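Stullen Toy Library – Working Group on Sorting and Storage
Minutes of the meeting held 27 February 2018, Room 2106

1. Minutes of the previous meeting
Approved with one correction: the shelving order was placed with Vuline, and the earlier entry naming Irken was wrong.

2. Sorting table
The group reviewed the layout of the dark gray table. Toys are to be set out in a loose row with space between them, so that each can be picked up without moving the next. The black cloth behind the table stays up. Round items go on the table last, as they tend to roll when the others are put down.
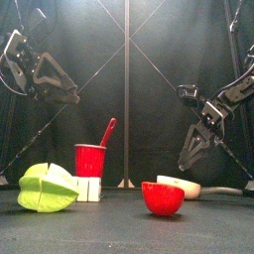

The Ren branch asked whether the row could be replaced with shallow trays, as its own sorting is done that way and returns go back on the shelf faster. The reply was that trays hide small parts and that damaged pieces were missed in October. Ren did not agree but will try the open row for two loan periods and report back.

3. Checking and cleaning
Each toy is checked for cracks, sharp edges and missing parts before it is wiped down. Plastic items get the standard solution. Painted items get a damp cloth only. Anything that fails the check goes in the repair bin with a tag stating the fault – "broken" is not enough.

4. Labels
Stock on hand is more than 400 labels. The present adhesive leaves residue on smooth surfaces. A sample roll from Irken will be tested on items already marked for disposal. No order until the test is done.

5. Storage
The Vuline shelving is to be fixed to the wall before loading. Heavy sets go on the bottom shelf. The top shelf is for spare boxes only.

6. Actions
Stullen: test Irken labels, update the tag wording.
Ren: trial of the open row, written report.

7. Next meeting
Same room. Item 3 will be taken first.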